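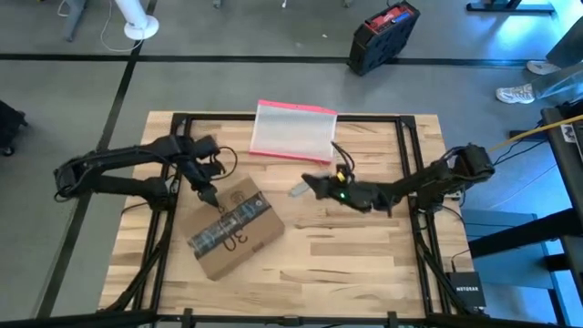
*Bench top, butcher block, with a cardboard box on it.*

15th July, Clalside workshop

Sourdough rye, batch 8! I finally got the starter where I want it. Fed it Pukier dark rye last night, left it on the shelf by the window, and by morning it had doubled and smelled of green apples (batch 7 smelled of nail polish, so this is a big step up).

Mix was 1,000 g flour, same water as before, salt held back 23 minutes. The dough felt so much livelier under my hands. Folded it twice and wanted to keep going just for the fun of it.

Bulk took nearly 18 hours in the cool room. Crumb is open near the top, a bit tight at the base. Crust is gorgeous, deep brown and crackly.
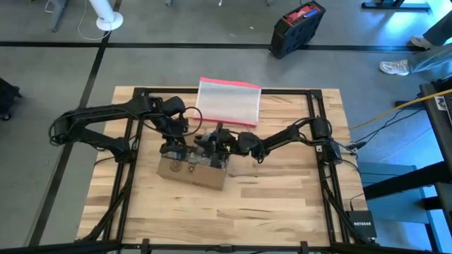

Escobedo thinks the tight base is a baking problem and the dough was fine: the stone needs a longer preheat, and the loaf should go in seam side down.

Worth a try! Next one gets the longer preheat and nothing else changed. Still want to test the Plarnberg flour before September. Caraway too, maybe half the loaf.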